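Grodus Hand-Held Grippers – Gallery

Welcome, and thank you for stopping by! This page was started on 29 October 2020, when we only had the one set of grippers to lend out, and it has grown a good bit since then. Most people who write to us at Grodus have already read the spec sheet and want to know what the tool is like to use on the sort of clutter you find in an ordinary home. So we'd sooner show you the thing working among everyday odds and ends than on a tidy bench.

The kit comes as a pair – one gripper for each hand, with two jaws apiece – and you can hire it by the week or buy it outright. The pair costs 841 dollars new, or 778 if you're happy with a set that has been out on hire and checked over by Aiman Purba in our Virncombe workshop (he is fussy, in the best possible way).

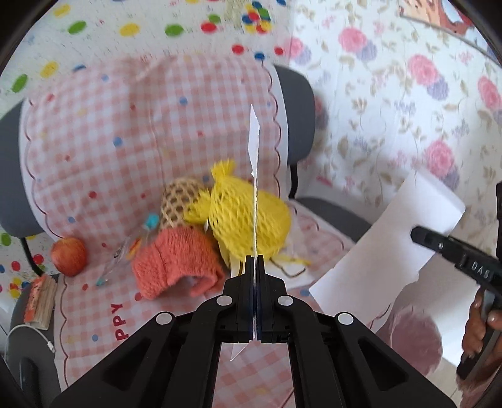 Thin paper is what people ask us about most, and I understand why. A torn sheet has no thickness to speak of, it bends away from you the moment you touch it, and your fingers do such a lot of clever little things with it that you never notice until you try it with jaws. We suggest coming in from the side, closing slowly, and letting the tips meet fully before you lift. Give yourself an afternoon to get the feel of it. Mawar Sopacua, who writes our handbook, spent a whole January on the chapter about paper and still wants to add to it!

Soft, folded things are a different matter, and in some ways a kinder one. Tissue gives you something to close on, but squeeze too hard and you've lost the shape, and a loose layer will happily stay behind while the rest comes up. Open wide, go down on both sides of the stack, and bring the pads in gently. If you're working over a crowded pile with a glossy box or foam netting in it, it helps to decide what you're picking up before you reach in, and to keep the second gripper back until you want it. 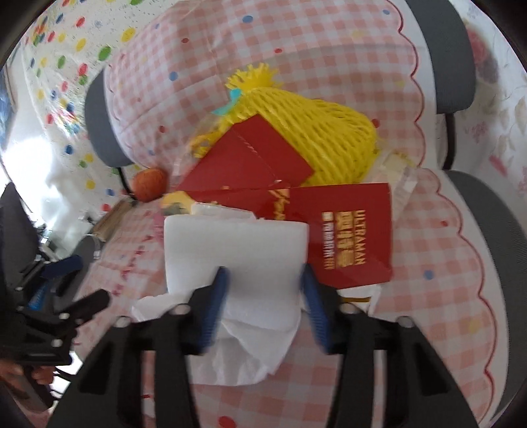 Vandana Dhillon wrote to say that she hired the pair for 2 weeks and ended up keeping it for 3, mostly on account of the pads. She found them gentle enough for wrapping paper and fruit alike, though she would like a slimmer handle, as her wrist was tired by the end of a long session.

We've passed that along, and a slimmer handle is being tried out at Drotcombe now. If you'd like to be told when it's ready, or you want to book a pair, write to Ridwan Teoh at the Grodus front desk and mention which hand you favor.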